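The first thing I loved about Go was the sound of a hand dipping into a bowl of stones. I was 14, I lost by 77 points, and I wanted to play again right away!
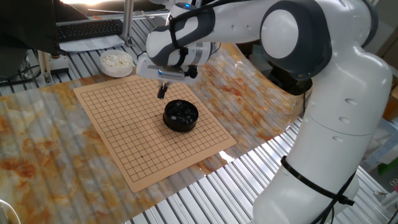

By Leen Mahasneh | Games & Pastimes | February issue

You need very little to start: a flat board with a printed grid, a bowl of black stones and a bowl of white. Glossy stones are a treat - they catch the light beautifully, even in the bowl. Black plays first, on the crossings of the lines and never inside the squares. 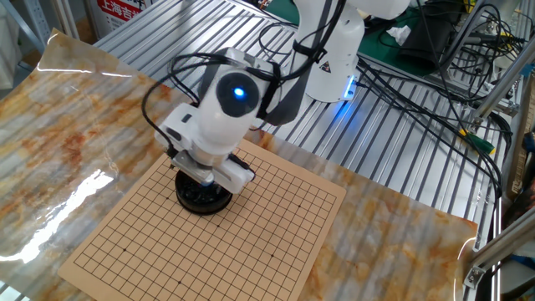
The star points are those small dots on the grid, and they're wonderful landmarks for a beginner. Try opening near a corner one and see what grows from there. My longest game so far ran to nearly 300 moves, and I could have kept going.

168 shares | 14 comments

Related
Karaki: a weekend of board games
Storing small game pieces

We use cookies to improve your visit. Accept | Settings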